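5.3 Preparing the cell before a cloth session

This section is for the Skament folding cell with one or two arms and a wrist camera. Please read section 5.2 first if the arm was moved to a new place or if the gripper fingers were changed.

CAUTION: Press the stop button and wait until the status light is steady before you put a hand inside the walls. The arm can hold its position without motion and still be under power.

1. Check the frame. Try each corner post by hand. If a post moves, tighten the bracket screws with the key from the Courtois tool set. Do not tighten more than is necessary, the groove of the profile can open.

2. Check the wall panels. The corrugated panels must stand straight against the posts. A panel that bends to the inside will change the light on the ribs, and the camera will need a new exposure setting (see 5.6).

3. Clean the floor cover and pull it flat up to the lower rail. A patterned cover is allowed. If you change to another pattern, run the background routine again. It takes 7 minutes.

4. Hang the mesh basket on the horizontal rail. Both hooks must sit fully on the rail. Keep the basket on the same side for the complete session. Small items can stay in it, but long handles must not come into the path of the wrist.

5. Route the cables. A cable which goes down along the wall must have some free length, but it must not lie where the fingers close.

6. Put the cloths on the floor cover. Do not fold them. Mix thick and thin fabrics, and let some pieces lie partly under others.

7. Start the program Pusska and open the wrist view. Move the arm by hand control to the first grasp height. With a thick fleece, the cloth will take a large part of the view and look a little soft when it is so near. You should still recognize the corner post, the rail and the basket behind it.

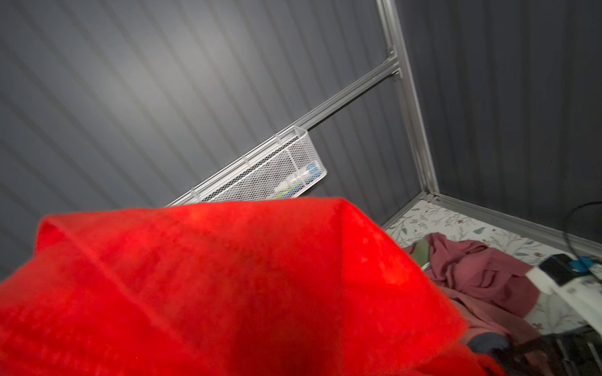

8. If the post or the rail is not in the view, raise the wrist in small steps and look again. Save the position when the view is good.

9. Close the hand control and release the stop button. The cell now waits for the start command.

NOTE: If message 177 comes at the start, the saved position is outside the limits. Repeat steps 7 and 8. For message 48, clean the lens with a dry cloth and restart the camera.

Spare hooks for the basket are ordered from Brarkalby with part number 2318.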